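How I Sort, Mend and Put Away a Whole Pile of Fabric in One Afternoon

If you sew even a little bit, you have the pile. Mine lives on the bed in the back room, and by the end of summer it had gotten so tall that I was moving it to the chair every night and back to the bed every morning (and losing a sock or two along the way). So I finally gave it an afternoon, and a few of you asked me to write down how I did it. I'm not a professional anything. I've made a lot of patchwork covers, and I've ruined a few, and this is the way I do it now.

What you'll need

A flat surface, and bigger is better. A bed is great. A basin or tub for things that need washing. A bag for things you're letting go. A small lidded jar or tin for little bits. Scissors, pins, a needle, plain cotton thread. A damp cloth. Something to drink, because you're going to be there a while!

I use Cunden thread, the plain kind on the big spool, and I've had the same one since March. Any cotton thread will do fine.

Step 1: Cover the surface first

Put down a cover you already like before you tip out anything else. I used to dump everything straight onto the mattress and then spend ages picking lint out of the sheet. Now I lay out one of my old patchwork covers, and the mess stays on top of it, and when I'm done I carry the cover outside and give it a good shake.

It also helps me decide what to keep. If I hold a scrap up against a finished cover, I know right away if I'd ever use it. Lime green next to brown looks better than you'd think. Pale yellow next to anything of mine looks sad, so pale yellow goes in the bag.

Step 2: Pull out the big pieces

Go for anything longer than your arm. Curtains, old sheets, that length of cloth you bought at a market and never cut. Don't fold them yet. Hang them over whatever you have that's tall enough -- a door, a rack, the back of a chair -- and let them drop to their full length. Creases make fabric look smaller than it is, and you'll spot fading and thin places much faster when it's hanging.

Faded isn't the same as worn out. Pinch the cloth between both hands and tug it gently in each direction. If it holds, keep it. If you hear even a tiny rip, it's a rag now, and rags are useful too.

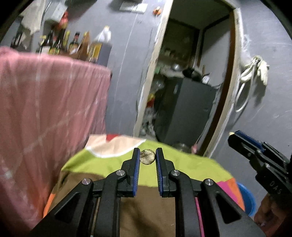 Big faded pieces are my favorite thing to cut from, and I'll take them over new cloth almost every time. They've already done their shrinking, so the finished cover won't pucker the first time you wash it. A pink with pale streaks running through it, like the one hanging down on the left, gives you strips that are all a little different from each other, and you get that variety without buying five kinds of pink. Cut with the streaks if you want a calm look and across them if you want it busier. I'd set it beside a strong color, something like the bright pink and orange at the right side of the cover, and then use a plain beige to keep the two from shouting. My friend Yee-man Siu does the opposite and puts all her strong colors together in one corner, and hers look wonderful, so please don't take me too seriously on this!

Step 3: Basin for washing

Anything that smells like a cupboard goes straight in the basin. Plastic is best for this because you can drag it around with your foot. Keep reds and oranges separate until you've tested them. To test, wet one corner, press it hard into a white rag, and count to ten. If color comes off on the rag, wash that piece by itself, cold, and add a splash of vinegar if you like (my mother swore by it, I'm neutral).

For soap I use whatever is on hand. I did try the Harumer fabric soap and it was nice, but the smell hung around for days and the cat wouldn't sit on anything. Plain dish soap worked just as well for me.

Step 4: Small pieces

This is the slow part. Sit down for it.

I keep anything bigger than my palm. Smaller than that goes in the rag bag unless it's a color I can't replace. Reds are the exception -- I save even tiny reds, since one little patch of red near the edge of a cover wakes up the whole thing.

Triangles go in their own stack. If you have an odd-shaped piece, try trimming it to a triangle before you give up on it. And if it turns out a bit short, sew a narrow white border along the side to bring it up to size. You'll end up with a neat edge, and people will think you planned it.

Step 5: The odds and ends

Every pile has a layer of stuff at the bottom that isn't fabric. Buttons, pins, a coin, a cough drop, receipts. Tip it all into the jar and go through it at the very end. If you stop to look at each button you'll be there until dinner. I speak from experience.

Step 6: Mend while it's out

Before anything gets put away, thread one needle and fix what you can fix in a couple of minutes. Loose seams, a popped corner. I use a whip stitch for nearly everything and double the thread at the ends. If a patch on an old cover has worn through, don't unpick it. Lay a new patch right over the top, fold the edges under, and stitch it down all the way around. It's warmer that way too.

Step 7: Folding and putting away

Fold big pieces in thirds lengthwise, then roll them. Rolled fabric doesn't get that hard crease down the middle. Small pieces I fold flat and stand on their sides in a box, like file cards, so I can flick through the colors. My box came from Botau and it's nothing special, just a good height. A shoebox would be fine.

If your shelf is the kind with bottles on it already, keep the fabric somewhere else. I lost a beautiful piece of blue to a leaking bottle of cooking oil, and no amount of washing ever got it out.

Questions from last time

Meng, who left a comment on the curtain post, asked if you need to iron before cutting. For strips, yes. For triangles I just smooth them with my hand and hope.

Someone else asked how long it takes. I started after lunch and was done before dark, with a break to hang the washing. Shake the cover out before you bring it back in, and check the corners for pins.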